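Paid Demonstration Operators, Household Object Handling
Wotum, Cilldale site and home placements

Reference: Cliluritz program, second intake
Start: September
Type: fixed term, part time or full time
Apply by: end of the month before start

Wotum is hiring operators to record manipulation demonstrations for the Cliluritz program. Cliluritz trains a policy for picking up, moving and putting down ordinary household objects. The policy learns from examples performed by people with hand-held grippers, and operators produce those examples. No prior work with robots is required. Training is provided and paid at the full rate.

The work

Operators hold one gripper in each hand. Each gripper carries its own camera. An episode begins with both grippers open and clear of the objects, and ends when the assigned task is complete and both grippers are open again. Tasks are short. The current list covers clearing a table into a container, sorting soft items from rigid items, handing an object from one gripper to the other, and folding small textiles.

Sessions are recorded in furnished rooms: bedrooms, kitchens and living areas. The furniture stays where the household keeps it. Operators set out the task objects, record, return the objects to a new arrangement, and record again. A standard shift contains 25 accepted episodes. Rejected episodes do not count toward the shift total, but the time spent on them is paid.

Soft goods make up a large share of the assigned objects. Gloves, cloths, sponges and wrapped packets change shape when the jaws close, and the grasp has to be chosen with that in mind. Close on the body of the item, hold it long enough for the camera to register the contact, then transport it at a steady speed to the target.

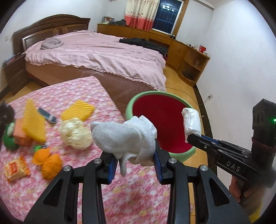 Before the first intake closed, Pálfi asked whether a glove that sags or folds during transport should be logged as a failed grasp. It should not. An episode fails when the object leaves the jaws before the target, when a bare hand touches a task object, or when either camera loses its view of the jaws for more than a moment. Deformation is expected and is part of what the policy has to learn. The same answer applies to packets that crease and sponges that compress.

Recording rules

Move at a pace you could keep up for the whole shift. Fast corrections blur the image and are hard to align with the motion track.

Keep both grippers in use where the task sheet calls for two. An idle gripper should be held still and away from the target.

If a grasp misses, open fully, back off and try again within the same episode. Recoveries are useful and are labeled separately. After a third miss, end the episode and mark it.

Do not record mail, screens, family photographs or anything else that identifies a household. Cover such items before the session starts. Do not record other people.

Hours and placement

Full-time operators work 8 shifts in each two-week period. Part-time operators choose their own number of shifts, subject to room availability. Morning shifts begin at 9:00. Evening shifts are available for home placements, and the lighting conditions are noted on the session form.

There are 17 positions in this intake. Of these, 9 are at the Cilldale site and the remainder are home placements. Home placement operators record in their own residence with equipment on loan from Wotum. The grippers, chargers and a storage drive are delivered before training and collected when the contract ends.

Requirements

Full use of both hands, and the ability to stand and reach over a table for extended periods with short breaks. The grippers are light, but the load on the wrist adds up over a shift.

Ability to follow a written procedure in English without supervision.

Basic file handling: copying a session folder, checking that the files open, and filling in the session form.

For home placements, a room with a table, clear floor space on at least one side of it, a power outlet, and written consent from every adult in the household.

Selection

Applicants complete a short form and attend one trial session at Cilldale. The trial is paid. It consists of a demonstration by a trainer, a practice period, and a set of recorded episodes reviewed against the rules given in this notice. Results are sent by email. Applicants who do not pass may repeat the trial once.

To apply, send the form to the Cliluritz intake desk at Wotum. State your preferred placement, your available hours and your dominant hand. Do not attach a photograph. Applicants for home placement should include the dimensions of the room and the height of the table.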